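The Dostine Building Newsletter
Last updated: November 5, 2024

Print this item | E-mail this item

THE NEW MICROWAVE: A MINORITY REPORT
by Farhad Nouri

I was asked to write something cheerful for this issue about the second-floor kitchen getting a microwave. I will do my best. We have a microwave. It is cream-colored and small enough to leave some counter for the rest of us, and Elaheh Amini is very pleased with it.

My doubts begin with the claim, made at the last tenants' meeting, that it will "end the lunch line." The old one didn't cause the lunch line. The lunch line is caused by everyone on two floors eating at the same time, and by one or two people (you know your soup) who set 3 minutes, walk off, and come back when the rest of us have given up. A different box on the same counter won't fix that.

Then there are the buttons. Part of the panel is labeled in Chinese, which I can't read, and neither can Khurram Soomro, although he has been pressing things with great confidence. Khurram's view is that you don't need any of it. There is a row marked 10, 1 and 5 under the display, there is a minus and a plus, and there is an orange button that starts it. He may be right. I have owned three microwaves in my life and never once used the setting for fish. Still, I would like to know what I'm not using, and Davoud Parsa has promised a translation to tape on the cupboard door. He also promised a shelf for the mugs, back when we still had mugs. 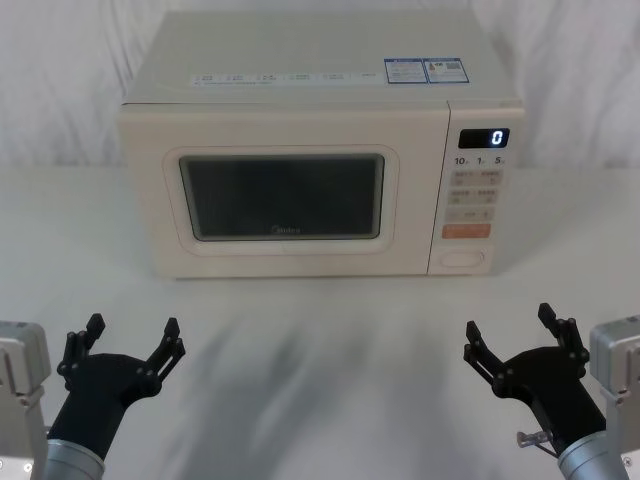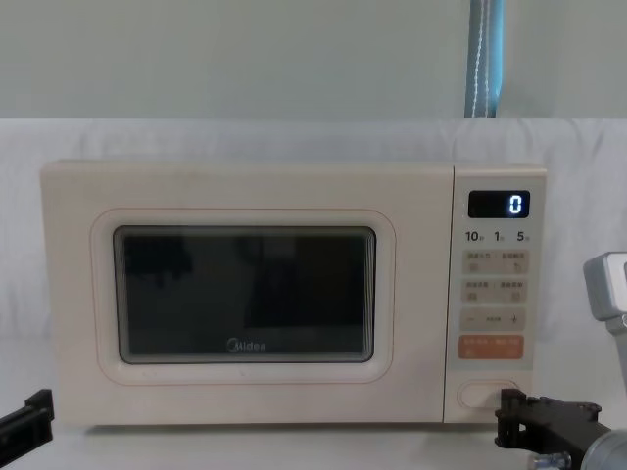
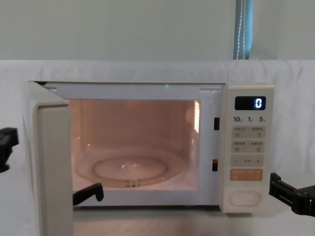
To open the door, press the big oval button at the bottom of the panel. Please don't pull on the door. The last one was pulled on for years by people in a hurry, and toward the end it had to be held shut with a hip.

The glass plate lifts out and goes in the sink like any other plate. If your lunch explodes, wipe it up then, while it's soft. I don't believe a cleaning rota will work, as we have had 2 of them already and I was the only name on the second one. Shahram Farahani wants to try again anyway. The sheet is on the fridge and I have signed it, under protest.

No foil, no metal forks, no takeout tubs with the wire handle. And no popcorn before noon, please. The smell gets all the way down to the Verden office and they complain to me.

If I turn out to be wrong about the lunch line I'll say so in a later issue. Come by at half past twelve and see for yourself.

Recent items
- Bike room keys: who still has one?
- Suvarna Yoga moves to Thursday evenings
- Teltach elevator service, again
- Lost: one gray umbrella, third floor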